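Home > Questions > Storage and materials

Bare steel tote: how to stop surface rust without paint?

Asked in January. 3 answers. Tagged: sheet metal, corrosion, garage, coatings

I have a set of open-top sheet steel bins that I use for small-item storage in an unheated garage. They came from a shop clearance and have no paint. The seller called them "zinc finished" but could not say whether that meant hot-dip galvanized, electroplated, or a zinc-rich spray. The maker's label on the shipping carton says Rornden, and I can't find any data sheet for the line.

Over the past winter I started getting white powder in the corners and, on two of the bins, a thin orange line along the seam where the floor meets the back wall. The garage humidity meter reads 92 percent on wet mornings. It drops by afternoon, but the bins are on a concrete floor and stay cold longer than the air does.

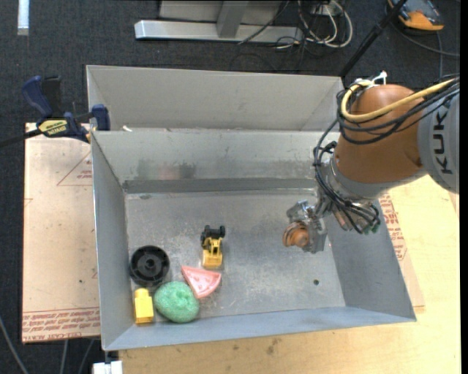
What I want is a treatment that keeps the metal from getting worse and does not leave a film that comes off on the contents. Paint is out. I tried a rattle-can enamel on one bin and it chipped within a month, and the chips ended up in everything. Oil is out for the same reason. The contents vary, and some of them get handled by kids.

Questions:

1. Is the white powder the zinc going, or is it something else?
2. Can I treat the seam without taking the bin apart? It is folded and spot welded.
3. Is a wax coating durable enough for a floor that has things dropped on it and slid across it?

I have on hand a can of Meltia microcrystalline wax, a gray abrasive pad, and phosphoric acid rust remover. I can buy something else if needed. There are no powered tools involved and I would like to keep it that way.

Comment: Have you put a magnet on them? Some of those clearance bins are aluminum.

Comment (original poster): Magnet sticks. It's steel.

Answer 1 (accepted)

The white powder is most likely zinc corrosion product, usually called white rust or wet storage stain. It forms when condensed water sits on zinc with limited air flow. In light form it is mostly a surface matter. The orange line is different. It means the zinc is gone or was never continuous at that point, and the steel is corroding. Seams and spot welds are the usual places, as welding burns off the coating and a folded joint holds water by capillary action.

The finish type matters for how much time you have. Hot-dip is thick and will tolerate years of this. Electroplate is thin and will not. A visible crystalline pattern (spangle) suggests hot-dip, but the lack of one proves nothing. If you can borrow a coating thickness gauge, take readings on the floor, on a wall, and near the seam. A floor reading of 2 microns would mean you have almost nothing left to protect. A reading of 50 would mean the floor is in good condition and you only need to deal with the joints.

Procedure I would use:

Empty the bin and brush out the powder with a stiff nylon brush. Do not use a steel wire brush. It cuts through zinc and leaves iron particles that rust on their own.

Wash with water and a little dish soap, rinse, and dry fully. Stand the bin on end overnight so the seam drains.

On the orange line only, apply rust remover with a cotton swab. Phosphoric acid attacks zinc, so keep it off the sound areas and rinse as soon as the orange is gone. Rinse twice.

Dry again, with warm air if you have it. A hair dryer is enough.

Warm the seam and run a thin, low-viscosity wax into it. Paste wax straight from the can will bridge the gap and trap air. Thin it with mineral spirits until it flows, let it wick in, and leave it a full day with the door open. Keep flames and heaters away from it.

Wax the remaining surfaces with the Meltia as supplied, two thin coats, buffed.

On your third question: no, wax on the floor will not last under sliding contact. The walls will hold for a year or so. The floor will need a new coat several times a year, or you can lay a loose liner in it and accept that the liner has to come out to dry. A liner that stays in place holds water underneath and makes the problem worse.

Then get the bins off the concrete. Two wood battens under each one will do more than any of the coatings above.

Answer 2

Agree with the battens. I would skip the acid. On a folded seam you can't rinse it out properly, and whatever remains goes on eating the zinc from inside. I did this on a feed bin and the line came back wider. Abrasive pad, dry, wax, and check it again in spring.

For the thinned wax I have used Hadano cavity fluid, the type sold for car doors. It creeps well but stays tacky for weeks, so if kids are reaching in it may not suit.

Comment (author of answer 1): Fair point on rinsing. If the orange runs into the fold and doesn't stop at the edge, I would use the pad instead.

Answer 3

just get plastic ones. Mbeki totes are cheap and dont rust. I threw out all my metal bins and havent missed them

Comment (original poster): I have 300 of these in stacks, so replacing them is not the plan.

Comment (original poster): Update for anyone who finds this page. Gauge readings on the floor came out near the high end, so I am treating seams only. I used the pad and thinned wax on the first stack, no acid. Battens are going in on Monday. The powder on the walls came off with a nylon brush and left a dull patch, which I am leaving alone.

Comment: Did the dull patch feel rough? If it did, wax over it anyway. Roughness holds moisture.

Comment (original poster): Slightly rough, yes. Will wax.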